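Updated September – replaces the older sheet, bin that one.

# Falex two-arm bench cell: finger kit, setup and care

Sold by Sisix as part no. 1925. Fits the Falex pair only, not the single-arm Baudry bench. If you have a Baudry you want the long finger kit, different page.

## What you get

- 2 finger pairs, tapered tip, dark finish
- 5 shims, thin to thick
- Mounting screws, plus spares
- Hex key (yes it fits both wrists)
- Setup card

Cables not included. Wrist adapters not included either – order from the Pritevgate list if yours are the old pattern.

## What it's for

Handing small metal parts from one arm to the other. Locks, hinges, fittings, key sets. One arm takes the body, other arm takes whatever sticks out. Tips are narrow on purpose, so they pinch a shackle or a pin without fouling the other hand.

Not for glass. Not for anything oily. Not for anything you can't afford to have marked, brass does mark.

## Wear

Expect the finish to go first. Edges and tips chip, pale streaks come through. Cosmetic mostly. We get a lot of returns for this and send nearly all of them back as they came.

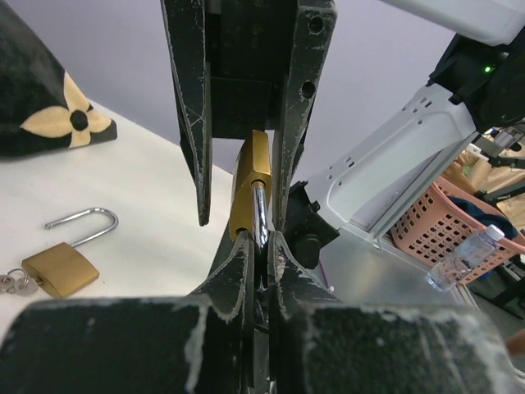 What does matter is the inside face. Run a fingernail down it with the power off. Ridge you can feel = replace. Do both fingers of the pair at the same time, never one new and one old, the grip goes crooked and you'll chase it all afternoon.

Also check the mounting screws. Loose screw looks exactly like a bad calibration. Check the screw first.

## Fitting

1. Park both arms, power off, wait for the joints to settle. Hold the wrist if it sags.
2. Old fingers off. Wipe the seat, dry cloth, no solvent.
3. New fingers on, screws finger tight only.
4. Close the gripper by hand until the tips touch. If one tip leads, shim the other side. Start with the thinest.
5. Tighten, alternating sides. Snug is enough.
6. Power up, home both arms, run open/close 6 times with nothing in the grip. Listen for a click at the end of travel. Click means a shim is proud.

## Handover check

Do this after every finger change and after any knock. Use a small padlock, cheap is fine. Keys can stay on.

1. Upper arm holds the body, shackle pointing down.
2. Bring the lower arm up slow, open, until the shackle sits between the tips. Stop there and look from the side.
3. Close the lower arm at low force. Both tips should meet the shackle together. If the lock swings to one side as they close, one finger is early – back to fitting, step 4.
4. Hold with both arms and look straight along the tips. Gap between the lower fingers should run straight, no lean.
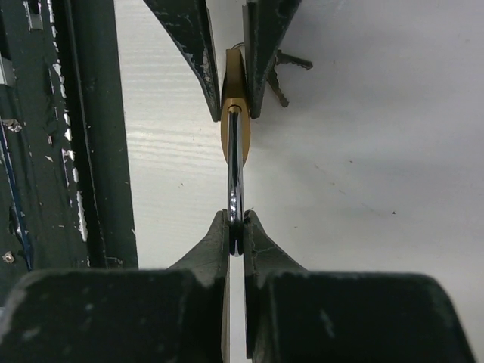 5. Open the upper arm, lower arm keeps the lock. Count it as a pass only if it doesn't slip or turn.
6. Repeat with the arms swapped over. People skip this one. Don't.

## Regular care

- Start of shift: wipe tips, quick look at screws
- Weekly: fingernail check, handover check one way
- Monthly: handover check both ways, re-home, look over the wrist cables where they bend

A full finger change takes almost 2 hours the first time. Gets faster.

## Common faults

**Part drops at release.** Lower force set too low, or worn faces. Try force first.

**Part twists.** Tips uneven. Shim.

**Arms stop short of each other.** Homing lost on one side. Re-home both, not just the one that looks wrong.

**Gripper hums when closed.** Force too high for the part. Turn it down, it heats the motor.

## Ordering

Kits ship complete. Single fingers not sold, see above. Shims and screws available seperately, ask for the 1925 spares bag. Put the cell serial on the order or it sits in the queue.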